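Gripper Trials – Frequently Asked Questions
Last updated Dec 14, 2024

We get the same dozen emails every week so here are the answers. Short ones. If yours is missing, write to Larasati Rahman at the trials desk, she reads everything.

What are you comparing?

Two-finger parallel grippers, mostly. The Mandale and the Filitz, both on the same two-arm setup, same controller, same tasks. The Siregar wrist camera gets swapped in for some runs. Everything goes through simulation first, then the short list goes on real arms.

Why sim first?

Cheaper. Nothing breaks. We can run a whole night of drawer pulls and nobody has to stand there resetting the cabinet. You do lose some things – see the friction question further down.

How many runs so far?

2,806 in sim since June. Of those, 1,641 were drawer tasks, the rest were pick and place. On real arms, 102. Yes that is a small number. We know.

Which gripper is better?

Depends what you pick up. Mandale closes faster and is more forgiving when the approach angle is off. Filitz holds thin flat stuff better once it has it. For drawers with small handles we'd take the Filitz today, but a fingertip change could flip that.

Can I use my own fingertips?

Yes. Send the mesh and the mass. Keep the units in meters – we had one submission in inches and the fingers loaded bigger than the table. If you don't have a mesh, a dimensioned sketch is OK but you go to the back of the line.

Do you test one arm or both?

Both. One-arm scores are in the results table too but we don't rank on them. Most people asking us have a two-arm robot and want to know if the second arm gets in the way. Sometimes it does. 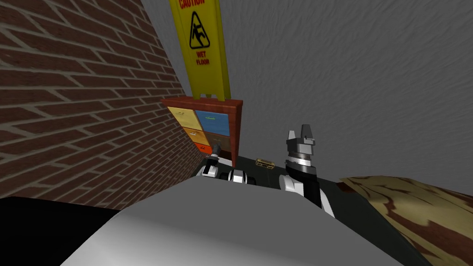
SCENES AND TASKS

What's in the drawer scene?

Dark tabletop, small wooden cabinet in the corner with six drawers, a different color on each one. Brick wall on one side, gray wall on the other. A gold-colored bar lies flat on the table between the arms. Wet floor sign on top of the cabinet.

Why different colored drawers?

So the instruction can be "open the blue one" and we can score it without arguing. Also shows up camera problems fast. The brown and the darker brown get mixed up a lot, more than the yellow and the orange-yellow, which suprised us.

Do objects and textures change between runs?

Yes, shuffled. Walls, table finish, props. Props on the cabinet are not part of the task and don't count for or against you. If your policy grabs one, that's logged as a wrong object.

Is the flat bar really that hard?

Harder than it looks. With the fingers coming down from above there's not much height to close on. Policies that come in too high close on air, too low and they hit the table. 331 of our failed picks were this one object.

What does the head camera see?

A lot of its own body, if you leave the tilt on default. The robot's chest covers the near part of the table and an arm can hide a lower drawer. Raise the tilt or add a wrist view. We don't crop the body out, you have to deal with it same as on the real thing.

Does the wrist camera help?

For drawers, yes, clear improvement with the Siregar. For the flat bar, a little. It adds lag on the older controller so check your loop rate before you blame the gripper.

Which controller do you use?

Trendton, stock firmware, position mode. Force mode is on the list. No date, please stop asking for a date.

How close is sim to the real arms?

Good on reach and collisions. Meh on friction. Drawer slides in sim are smoother than any cabinet we own, so pull force numbers come out low. Treat those as a ranking only, dont size a motor from them.

What counts as a success?

Drawer: open past the halfway mark and the handle released. Pick: object lifted clear and held till the timer ends. Touching the wrong drawer is not a fail by itself, opening it is.

RESULTS AND SUBMISSIONS

Can I see failed runs?

Yes, ask. Give the run number from the results table. We send the joint log and the head view, wrist view if there was one.

How long does a submission take?

Fingertips, a few days. A whole new gripper, longer – the joint limits have to be checked by hand and there's one person doing it.

Do you charge?

No for sim. Real arm time, yes, write first and we'll quote it.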